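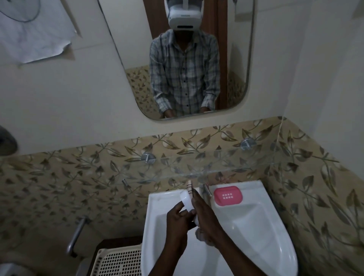 Hands at a white washbasin beneath a bathroom mirror.

Prundura opens its doors to overnight guests, November 2022

We are so very pleased to share that Prundura, the old guest house on the harbour road, is taking bookings again after three years of repairs - and a good deal of tea. There are 41 beds, a proper drying room for walkers' boots and a breakfast table long enough for everybody.

"My aunt ran this house for most of her life, and I still hear her on the stairs," said Anahera Halliday, who manages Prundura with Wing-yan Mak. "We kept her curtains, and her porridge recipe too."

Neighbours are warmly invited to come in for soup on the opening afternoon. To book a bed, please ring the front desk or call in at the house.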